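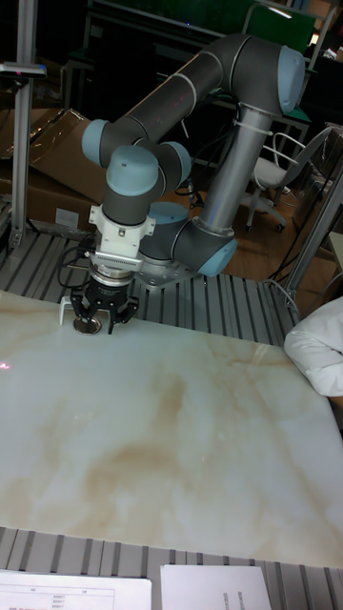

Santino Retamal has written to the Surface Library to observe that a veined slab should always be judged flat, at table height, and with some ordinary object near it, as a sample tile held up to a window tells the viewer very little about how the pattern will sit in a room. The Library agrees with this remark.

Veined Surfaces: Gallery 5

The Rikomell Surface Library maintains a reference collection of decorative slabs for the use of designers, teachers and members of the public. Gallery 5 is given over to pale patterns in cream and white. The selection was made by Ásdís Kvaran, who also wrote the notes, and it will remain on this page until January.

The surface shown is entered in the Library's register under the pattern name Zenia. Its ground is cream to white, and the veining runs from soft tan to light brown in broad swirls with no single direction. The finish is glossy. Visitors who know the other pale patterns in the collection will find Zenia warmer than Vonine, which has a gray vein, and quieter than Rivadeneira, where the veins are narrow and closely spaced.

Patterns of this type present a particular difficulty for anyone choosing from a small sample. A piece the size of a hand may fall entirely within the pale ground, or entirely within one of the darker swirls, and neither gives a fair account of the whole. The Library therefore recommends that a full slab be viewed before any order is placed. Where this is not possible, a photograph taken at an angle from one side is generally of more use than one taken from directly overhead, as it also gives some idea of how the polish takes the light.

Small metal articles are helpful for comparison. The disc and the thin white L-shaped bracket in both photographs are modest in size, and against them the swirls read as large and slow. A vein that looks busy on its own will often look calm beside an item of this kind – a point worth remembering when fittings are to be chosen at the same time as the surface.
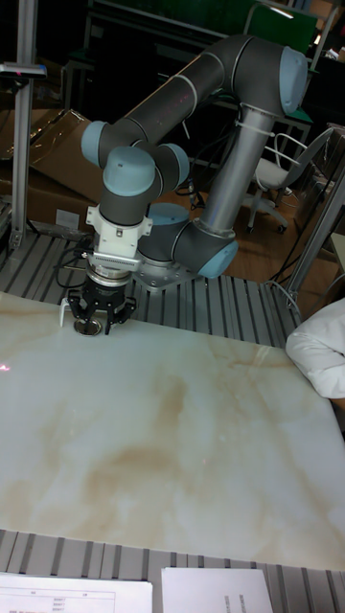

Zenia, glossy finish. Small round metal piece and white bracket toward the far left; tan and beige veining across the center and lower half.

Readers are asked to note that colors will vary with the screen on which this page is viewed. The tan areas are the most likely to be affected and may appear pink or yellow on some displays. The printed color card issued with the register entry should be preferred in all cases.

Care of glossy surfaces

The Library's practice is to dust with a dry, soft cloth and to remove marks with clean water and a second cloth. Scouring pads and powders are not used. Metal articles are lifted into place and lifted away – they are never slid – and any article with a rough underside is set on felt when it is to be left for more than a day.

Access and copies

The collection may be viewed by appointment in Room 17. Requests should give the pattern name and the gallery number. Up to 27 register entries may be consulted in one visit, and full slabs are brought out one at a time. Copies of the photographs may be used without charge in classroom materials and in print runs of no more than 2,000. Larger runs require written permission from the Library.

Next gallery: Rivadeneira and other narrow-veined patterns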